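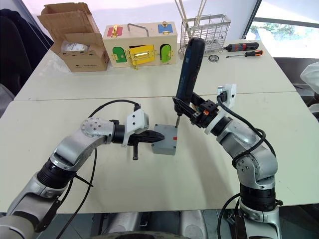

Home News Workshops Reading Room Archive Contact

Filed under: Short Fiction, Members' Work

April – by a member of the Monday group

The Piano at Domínguez

The hotel was called Domínguez, after a family that had sold it before I was born, and it closed for good at the end of the winter. I had worked the front desk for most of my adult life. When the last guests checked out, the new owners asked me to stay on through April and see that everything in the building went where it was supposed to go. They were going to turn it into apartments. They gave me a list, a ring of keys and a phone number I was not supposed to call unless there was a flood.

Most of the list was easy. The beds went to a hostel up the coast. The linens went by weight. A man came from Jelleck with a truck and took the kitchen in a day, stoves and racks and the big mixer, and swept the floor after himself. The dining room chairs sold in lots. People drove out from town and carried them home with the legs sticking out of their car windows.

The piano was at the bottom of the list. It said, "Upright piano, lounge, Fivska, dispose."

I didn't know if Fivska was a good make or a bad one. It was a brown piano with brass pedals, and it had stood by the lounge window so long that the side facing the sun had gone the color of weak tea. Several keys at the low end didn't sound. There was a ring on the lid from a glass, and I knew whose glass it was, because she had played there on weekends the first years I worked at the hotel. She drank tonic water and kept a paperback open on the music stand. She knew all the tunes by heart and read while she played. I used to see her turn a page in the middle of a song.

I called two dealers. The first asked how old it was and hung up politely when I told him. The second said he could take it away for a fee. I asked what he would do with it and he said the metal was worth something.

"And the rest?" I said.

"The rest is wood," he said.

I told him I would call back.

My sister said to put a card up at the grocery store, so I did. I wrote, "Piano, free, you move it," and cut the bottom into strips with the number of the front desk on each. By the end of the week every strip was gone and no one had called. I figured kids had pulled them off. I put up another card.

The first call came at 7 in the morning. It was a woman, and she asked if the piano was the one from the lounge.

"It's the only one we have," I said.

"The one by the window."

"Yes."

She said she would need to see it. I said that was fine, but that I wanted to be clear it had dead keys and hadn't been tuned in years. She said she knew about the keys. They had been dead when she was there last. I asked when that was and she told me, and it was before my time.

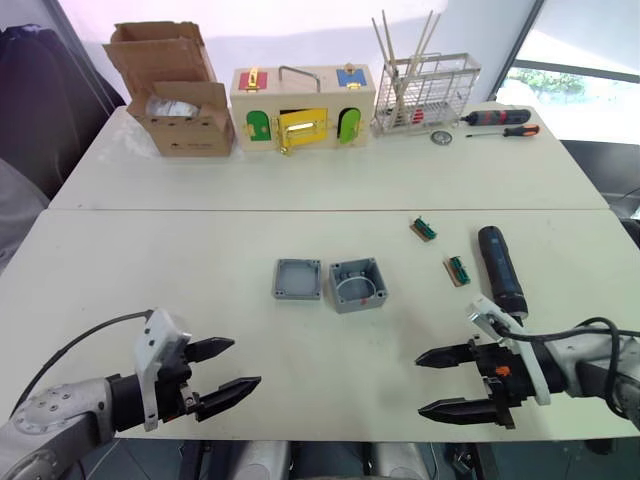 Creative Writing Group, Department of Adult and Continuing Education

She came on the bus from Rundari, an hour and a half with a change. I saw her get down at the stop across the road and stand looking at the front of the hotel. The sign was already off the wall. You could see where each letter had been, cleaner than the stone around it, so in a way you could still read the name.

She was older than I had pictured from the phone. She wore a good wool coat and carried her shoes in a bag, and when she got inside she sat on the stairs and changed out of her boots. I said she didn't need to do that, the carpet was coming up anyway. She finished tying her laces.

I took her to the lounge. I had opened the shutters for her and I was sorry then that I had, because with the furniture gone the light showed every stain. She went straight across to the piano and put her hand flat on the side of it, the way you would with a horse. Then she lifted the lid and played one note, and another one next to it, going up, until she had played all of them. It took some time. When she hit the dead ones she waited as long as she had for the others.

"More have gone," she said.

"I'm sorry."

"Five now. It used to be two."

I asked if she wanted to sit down. There was no bench, so I brought the stool from behind the front desk. It was too high and she had to lean forward. She played something slow with her right hand only. I stood by the door and didn't know what to do with my face.

She told me she had stayed in room 236 for one summer. She had come with her husband, who was working on the harbor wall. The company was supposed to find them a house and never did, so they stayed at the hotel from May until the weather turned. He was out all day. She had nothing to do and the woman who ran the place let her practice in the mornings, before the lounge opened, so long as she stopped when the first guest came down.

"I wasn't any good," she said. "I had the one book. I played it through and then I went back to the front."

"You play all right now," I said.

"That's what I was just playing. That was out of the book."

I made coffee on the ring in the office and we drank it standing at the desk. She asked if she could see the room, and I found the key. There was nothing in 236 but the curtain rail and the sink. She looked out the window at the parking lot. She said there used to be a fig tree, and I said there was a stump, behind the dumpsters. I told her I could show her. She said no, she believed me.

On the way down she asked how many people had called about the piano.

I thought about telling her there had been several. "You're the only one," I said.

"I live on the third floor," she said. "There's an elevator but it holds four people, thin ones. I measured it. I measured the stairs too. My son says it can't be done and he's right, I went over it with him. I should have told you on the phone."

"That's all right."

"I took the bus knowing it."

I said again that it was all right. I said if she wanted to play some more I had things to do upstairs, and she could have the lounge until her bus. I did have things to do. There were 21 boxes of keys and tags and ledgers in the upstairs closet that were supposed to go to the town archive, and the archive wanted them labeled. I sat on the floor up there with a marker and labeled them. The door to the stairwell was propped open for the movers and I could hear her the whole time. She played the book through and went back to the front. When she came to one of the dead keys there was a small knock, just the wood going down, and then the tune went on.

I got through nine boxes. When I noticed it had been quiet for a while, I went down. She had put the lid back and changed into her boots. The stool was behind the front desk where it belonged.

"There's a bus at 4:10," she said.

"I'll walk you over."

"It's across the road," she said, but she let me.

At the stop she gave me a piece of paper with an address on it. She said if I took the piano apart, or if somebody did, she would like one of the keys. It didn't matter which. I asked if she wanted one that worked and she thought about it seriously. Then she said that once it was out of the piano she supposed they would all be the same.

I called the second dealer on Monday. He sent two men and a boy, and they had it out the side door before noon with a lot of shouting about the step. I had asked them to wait while I took the key out, and one of the men did it for me, since I had been going at it with a butter knife. He took off the front board and the strip of felt and lifted it free. It was much longer than I expected. The white part was only the end of it, and the rest was a plain stick of wood, gray along the top, with a number stamped at the back and a pencil mark beside the number. He asked if that was the one I wanted. I had picked it from the low end, one of the two that had been dead that summer, or so I guessed. There was no way to check.

It wouldn't fit in an envelope. I went through the office for a box and everything was too short or much too big. In the end I used the carton the new light bulbs had come in, the long ones for the kitchen, cut down and taped. I wrote her address on it from the paper. The post office in town closes for lunch and I got there just as the woman was pulling down the blind, but she saw me and let me in.

She put it on the scale and asked me what was inside.

"A piano key," I said.

She asked if it was fragile. I said I didn't think so. She stamped it fragile anyway and I paid the extra, and I went back to the hotel and did the rest of the boxes.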